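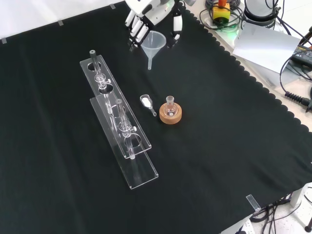
A reader who makes salad dressing by the gallon wrote in to ask whether there was any way to get oil into a narrow bottle without wearing half of it, and please could the answer not be "go slower," as she had tried that already and ended up with a slick across the counter and one very happy dog.

Well, slower does help a little! But most of the trouble with filling small bottles comes down to air. When you pour a liquid in, the air that was sitting in the bottle has to come out, and if your funnel is wedged tight in the neck there's no way past it. So the liquid sits there, and then it gulps, and then it spits at you.

Start with clean bottles, dry right down to the bottom. I wash mine the night before and leave them upside down on the rack until morning. (If you're in a hurry, a low oven works, but let them cool all the way before you put anything in them.)

Stand the bottle on a tray or a folded dish towel. Put the funnel in the neck, then lift it just a hair and slip something thin down beside the stem. A wooden skewer is fine, or a bit of clean string, or a bent paper clip hooked over the rim. Now the air can get out.

Pour from a measuring cup with a good spout, and fill the funnel only halfway. Wait for it to drain, then pour again. Thick things like honey or syrup want warming first. I set the jar in a bowl of hot tap water for 3 or 4 minutes and it runs beautifully.

Stop when you're 2 fingers below the top, particularly if a cork is going in. Lift the funnel straight up, with a fingertip over the end of the stem to catch the drip, and move it to the next bottle or into a cup.

For herb vinegars, I put the sprigs in before the vinegar, stems first, and poke them down with the skewer. Plain oil and plain vinegar keep nicely in a dark cupboard. Oil with fresh garlic or herbs in it is a different matter, so make just a little, keep it in the refrigerator and use it within 4 days.

Wash the funnel right away, in the hottest soapy water your hands can stand, and run a bottle brush up the stem.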